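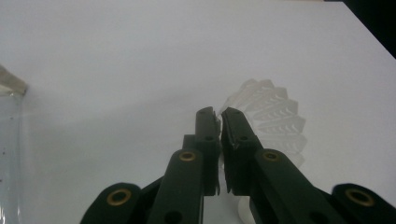 Why does the gripper report "closed" when there is still a gap between the fingertips?

The firmware compares motor current against a threshold, and friction in the linkage can push the current over that threshold before the pads meet. Check the linkage for drag first, then the threshold, then the zero offset.

Ticket 3062
Project: Grorkex, student manipulation project, Voredmont
Component: hand-held gripper, unit 5
Opened by: Hanne Ravn
Assigned to: Florian Gisler
Priority: normal
Status: closed, one follow-up open

Summary
Gripper reports state CLOSED with the fingertips apart. Thin items are not held. Thick items are held normally. Recorded width in the log is 0.0 mm in both cases.

Steps to reproduce
1. Power on, wait for the ready message.
2. Run the homing routine with the jaws empty.
3. Send close.
4. Read state and width. State is CLOSED, width is 0.0.
5. Slide a strip of printer paper between the pads. It pulls out with no resistance.

Expected: paper is clamped.
Seen: paper moves freely. Same result on every attempt, with the USB supply and with the bench supply.

Comment, Hanne Ravn
Homing takes its zero from wherever the jaws stop, so the width value can't be trusted here. Everything recorded with unit 5 since the last pad change has the same offset. I have marked those recordings "hold" in the project sheet. Please don't delete them – if the offset is constant we can correct it afterwards.

Comment, Florian Gisler
Tried the following in this order.
a) Reflashed with the current Stalard build. No change.
b) Swapped the motor cable with the one from unit 4. No change.
c) Raised the current threshold from 180 to 240 mA. Gap gets smaller but does not go away. Motor is noticeably warm after a few minutes of cycling. Set it back to 180.
d) Disconnected the motor and moved the jaws by hand. Left side moves freely. Right side drags over the last part of the travel.

So it is mechanical. The threshold only hides it.

Comment, Luzius Marti
Did anyone check the pivot screws after the pads were changed? The build guide says to tighten until play disappears and then back off an eighth of a turn. The eighth of a turn is on the second page and the first page looks finished without it.

Comment, Florian Gisler
Checked. Both pivots on the right side were fully tight. Backed off an eighth each. Drag is much lower but still there close to the end. Gap measured with feeler gauges:

before: 0.90 mm
after: 0.35 mm

Paper still slips. A business card is held.

Comment, Rianne Dekker
Pull the right pad and look behind it. On unit 2 we had leftover adhesive under the pad and it sat proud at the lower end, so the bottom of the pads touched first and the tips stayed apart. Clean with isopropyl, let it dry, refit. Do not use the scraper from the print room, it digs into the finger.

Comment, Florian Gisler
Done. There was a ridge of old adhesive under the lower third of the right pad. Cleaned, new tape, refitted. Left pad was clean and stays as it is.

Results after refit, threshold 180 mA:
Gap with jaws closed: smallest feeler (0.05 mm) does not go in
Paper strip: held, 15 of 15 closings
Motor: no noticeable warming in the same cycling test

Repeated homing and saved the new zero. Old zero is kept in the config file as a comment line.

Comment, Engelbert Kofler
Before this is closed I want the threshold written down per unit. At the moment the default sits in the firmware and two units have local overrides that are only in someone's notebook. For the September demo all units go back to default unless there is a ticket number next to the override.

Comment, Hanne Ravn
Regarding the recordings on hold: the offset is not constant. The first few after the pad change fit a 0.9 mm correction, later ones drift, which would match adhesive creeping under load. I will keep the camera data and drop the width channel for all of them. The Dvorak training script accepts an empty width column as long as the header is present.

Resolution
Cause: pivots overtightened on right side, plus adhesive residue under right pad.
Fix: pivots backed off, pad refitted, unit re-homed.
Firmware: unchanged.

Follow-up
Move the "back off an eighth of a turn" line to page 1 of the build guide. Assigned to Luzius Marti, due Saturday.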